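Pelletier Grustholm Catcher's Mitt

Adult baseball, right-hand and left-hand throw
Closed two-piece web, leather shell, laced heel

We've stocked Pelletier gloves since before we had a proper shop counter, and the Grustholm is the one that gets handed round most when catchers come in. It's a big, friendly mitt with a deep pocket, and it makes a lovely deep pop when a fastball lands in the right spot. Your pitcher will like that as much as you do!

The first thing most people notice is how the thumb sits. On the older model the thumb stood up quite stiffly, and you had to work at it for weeks before the mitt would close without a fight. Pelletier have moved the hinge a little lower and taken some padding out beside it, so it folds where your hand wants it to. The padding over the palm and the index finger has stayed as thick as ever.

Brayden Penner caught with ours all through spring training and took it straight into league games. He's a backhander by habit, and he says the low pitch away is where it earns its keep, because the outside edge stays flat to the dirt and the ball doesn't squirt off the rim. He did find the wrist strap a bit long. There's a spare hole in it now.

What you get
Mitt, in tan or dark brown
Cloth storage bag
Spare length of lace for the web
Small tin of Cladier leather balm
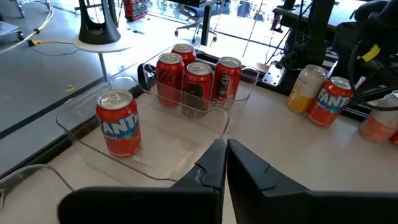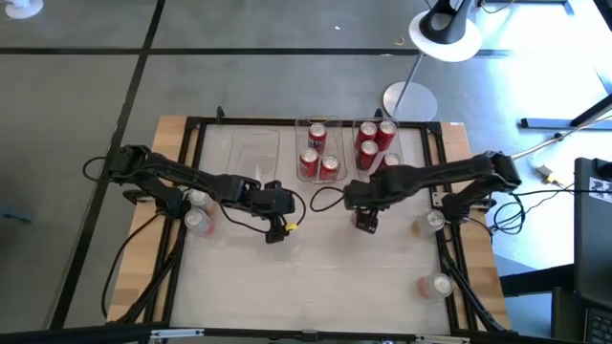
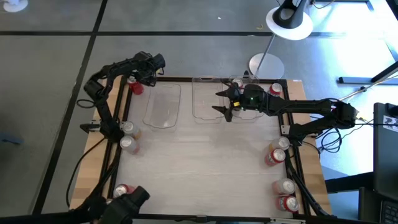

Black grippers at the work table.

Breaking it in

It arrives firm. Please don't put it in the oven, or the microwave, or under the wheel of a car (we've repaired all three). Rub a very thin coat of balm into the hinge and the pocket with a soft cloth, leave it overnight, then play catch. Start at half speed and move back as the leather begins to give. Fourteen sessions is what Shirley Fortin allows for hers before she'd wear one in a game, and she has broken in more mitts than the rest of us put together. If you've got a mallet, use it on the pocket between throws, and work the thumb and little finger towards each other by hand while you're watching television or sitting on the bus.

Keep a ball in the pocket when you're not using it, with the bag pulled up around it. Go easy on the balm after the first month. Too much makes the leather heavy, and a heavy mitt gets to the high pitch late.

Sizing

The hand opening is roomy, with a strap that adjusts at the back. If you wear a batting glove or a thumb guard underneath, you'll still get your hand in comfortably. Younger catchers sometimes ask for the adult mitt because it looks the part, and we'd steer them to the Vurnisetti youth mitt for a season or two. It has the same style of web and it closes far more easily in a small hand.

It's also worth saying that this is a baseball mitt. Softball catchers need a different pocket, and the Grustholm will feel tight around a softball however long you spend on it.

Laces and repairs

Web laces stretch, and they'll want tightening midway through the season if you're catching every week. Hélène Turcotte does our relacing and can usually turn a mitt round in 3 days, or 5 in July when everybody's web seems to go at once. Bring it in dry and without the ball in it. She'll look over the heel lace at the same time and tell you if it's wearing through where it bends.

We keep replacement lace in tan, brown and black. Black on a tan mitt looks terrific, and quite a few people ask for it from new. Put a note on your order and we'll do it before it goes out.

Delivery and returns

Orders placed before noon go out the same day, apart from Sunday. You can send an unused mitt back within 14 days if the fit isn't right. Try it on indoors with a clean hand and leave the balm tin shut until you're sure, as we can't take back a mitt that's been oiled or thrown to.

Left-hand throw mitts are made in smaller batches. If yours is out of stock, email Nathalie Després at the shop and she'll put your name on the next delivery.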